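Progress report: demonstration visit and work since the last report

Prepared for: Kariuki program office
Prepared by: Cheng-en Tse, Jurkier
Apr 1, 2022

Status

The project is on schedule for two of its three work items and behind on the third. The main event of the period was the demonstration visit to our Burnuvmont site, which the grant agreement lists as a required milestone. It was held as planned. The item that is behind is the written operator guide, covered further down.

Spending is within the approved budget. One line, replacement parts, will run over by the end of the next period. We are asking to move $600 into it from travel, where we have not used the full amount. The request form is attached separately.

Recording work

At the close of the last report we had 2806 usable recordings of table-sorting work. We now have 3483. A recording counts as usable when the position track holds from start to finish and the operator has marked the task as complete. Recordings that fail either check are kept, but they are left out of the total.

Most of the new recordings are of cutlery. The earlier ones were mainly cups, small boxes and folded cloth, and your reviewer asked in February that we move to thinner items that lie flat and are harder to pick up. Knives and forks are slower. Operators need more tries to get a finger pad under a handle, and when two pieces are crossed they often have to separate them first. We expect the monthly total to stay lower than it was with the earlier items.

The demonstration visit

Twelve visitors came, from your office, from Wavico and from two of the kitchens that have agreed to talk to us about a later trial. We started with a short talk on the purpose of the work and the way the recordings are used for training. Most of the visit was spent at the sorting table.

The task shown was utensil sorting. Mixed utensils are laid out on a white table with plastic bins along the far side, and the operators work with hand-held grippers. Visitors could stand on either side and ask questions while the work went on.

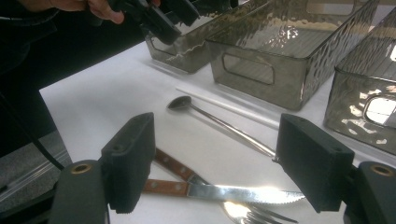
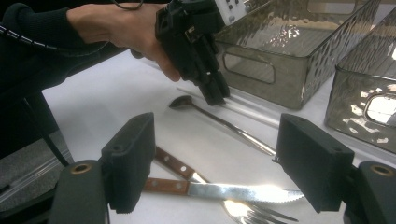
Both photos: Jurkier, Burnuvmont site

After the first round we invited visitors to try the grippers. Seven did. Most could pick up a spoon after a few attempts. The steak knives gave more trouble, mainly because people closed the fingers too early and pushed the handle away. Our operators make the same mistake in their first days. One of the kitchen managers asked whether a wider pad would help. We have tried one. It was better on handles and worse on anything lying close to another item, so we went back to the narrower one.

The second half of the demonstration was a playback of earlier recordings on the arm. This was less smooth. The arm completed the spoon task on the first run and the fork task on the second. It did not complete the knife task. It closed short of the handle twice, and we stopped there to keep to the timetable. We told the visitors that knives were the newest items in the set and that we had not expected a reliable result with them yet.

Questions from visitors

The Wavico staff asked how long a new operator needs before the recordings are usable. Our current answer is three working days. The first day's recordings are usually thrown out.

Both kitchens asked about glare. Polished metal under bright overhead lights is a known problem for us, and their own work areas are bright. We have not dimmed the lights at the sorting table, so the new recordings include reflections off blades and fork heads. We do not yet know how much this helps when the arm is moved to a different room. A test in a second room is planned for the next period.

Your office asked if the bins could be changed for ones closer to what a kitchen would use. They can. One of the kitchens has offered to lend us a set of its own trays, and we will record with both kinds.

There was also a question about cable length. The cables on the hand-held units limit where an operator can stand, and two visitors found them awkward. A longer set is on order.

Operator guide

The guide was due in draft at the end of this period and is not finished. The sections on setup and daily checks are written. The section on handling mixed items has to be redone, as the steps we wrote for cups and boxes do not fit the way people work with cutlery. We now plan to send the full draft with the next report. This does not affect the other work items.

Changes after the visit

We have made two changes so far. New operators now start on spoons and go on to forks before they are given knives. We have also added a check at the start of each session to see that the finger pads on every unit are tight, after one worked loose while a visitor was using it. The unit was fixed on the spot and nothing was damaged.

Next period

Record with the borrowed kitchen trays.
Run the playback test in the second room.
Repeat the knife task on the arm and report the result, whether or not it is completed.
Send the full draft of the operator guide.

We would like a decision on the $600 transfer before the parts order goes out. Questions on the budget or on any part of this report can come to me directly.

Cheng-en Tse
Jurkier, Burnuvmont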